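How many demonstrations before a policy is worth anything? RAM seating task

Posted by Chiyo Yagi in Learning & Data, November 2022

I've been handed a data collection job and I'm having trouble believing in it. We're a small electronics refurbisher, and a supplier called Pramar has sold my boss on the idea that if we record enough teleoperated examples of someone pulling and seating memory in old desktops, a learned policy will take over the bench work. The number in their slide deck is 600 episodes. No explanation of where 600 comes from.

So far I've recorded 262, all from the wrist camera, all on the same model of Dell board with one blue module seated and a pair of empty slots beside it. My operators are getting good at it, which worries me a bit. The episodes look more and more alike. I trained on what we had last week and the policy does fine as long as the case sits exactly where it sat during recording. Shift the case by a few centimetres and it goes for the wrong spot with total confidence.
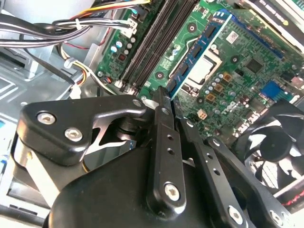

Kavitha Warrier told me to stop recording altogether until I'd worked out what the first 262 were teaching it. She reckons most teams keep collecting because collecting feels like progress. I can see her point, but my boss has a target on the wall and it says 600.

What I'd like to know: is there any sense in finishing the 600 as they are, or should I throw some out and change how we record? And do the failed attempts belong in the set? Pramar says to delete them.

Ventura

Just finish the 600. More data always helps. We did a drawer-opening job and it got better the more we added. Delete the bad ones, they only confuse it.

Erberg_bench

I wouldn't take "more data always helps" too far. It helps if the new episodes contain something the old ones didn't. If your operators start from the same pose, approach from the same side and the case never moves, episode 500 is close to a copy of episode 50, and you're paying wages for it.

What I'd do in your place, in this order:

Hold back whole setups for testing, and choose them before you train. If you pick test episodes at random out of one long session, your score will look lovely and mean nothing. I suspect that's how a lot of supplier figures get made.

Move the case between episodes. Turn it a little, slide it, change the lights, let the cables hang differently. We used 13 marked positions on the bench and drew one from a cup each time. Left to themselves, people drift back to the comfortable spot.

Use more than one board. With a single model you can't tell whether it has learned what a memory slot looks like or just where the colourful bit usually turns up in the view.

On the failures, keep them but label them. A clean miss followed by a recovery is some of the most useful footage you can have, because your policy is going to miss and it needs to have seen what comes next. A miss where the operator gave up is no good for plain imitation, so file it separately. We deleted ours in September and I still regret it.

As for the target, try training on half of what you have and then on all of it, and test both on the held-back setups. If the two results are the same, show your boss that. It's an afternoon's work - cheaper than another 338 episodes.

Chiyo Yagi

Thanks, both. I trained on half and on all as suggested, and tested each with the case in 9 positions we'd never recorded. The half set got two. The full set got two. I've taped off new positions on the bench and asked Pramar where the 600 came from. They've offered me a call with their sales engineer.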